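Flutarano Binder Set, known problems and safety notes
Last revised 2021-06-01

Thank you for stopping by, and please do read this page before you download anything, even if you only want a handful of episodes to try out a loader (we know how that goes, we do it too!). The set holds 682 episodes of one arm working on lever-arch binders, filmed from the wrist, and 13 of them ended in a fault that we would rather tell you about up front than have you find on your own.

The fault goes like this. The fingers close at the base of the lever mechanism, the controller reads the grip as good, and the arm begins to pull while the clamp is still holding the paper. The force limit in the Prinau controller was left at its setup value through most of October, so it let the pull go on far longer than it should have. In 2 episodes the binder came off the table altogether, and one of those ended with the emergency stop. 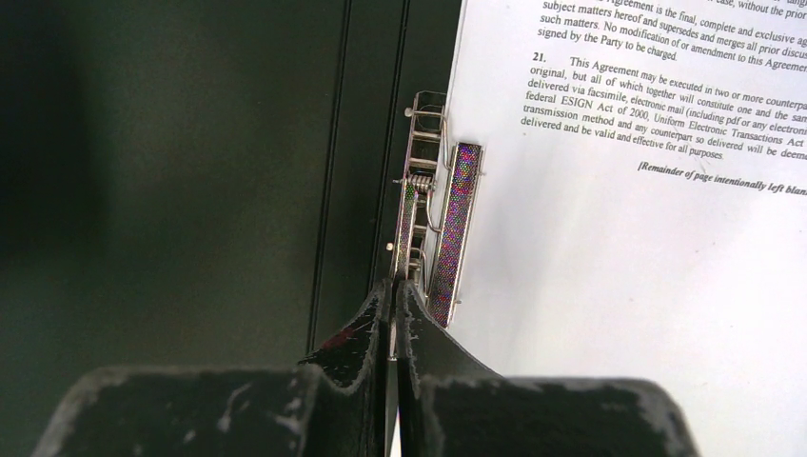

Wrist view, fingers together at the base of the mechanism, contract page to the right.

Faulted episodes are kept in the set and carry the flag "overpull" in the Cilberg index file. Please leave them out of any training run that will drive a real arm, and keep them in if you are working on fault detection, where they have been very useful to us. A few more may have slipped past our checks, and we would be grateful to hear of any you find.

If you repeat the task on your own bench, set the force limit before you power the arm, keep your hands clear of the lever while it is under load, and stay within reach of the stop button. The Babalola replay script does not check the limit for you. We mean to fix that, but it isn't done yet.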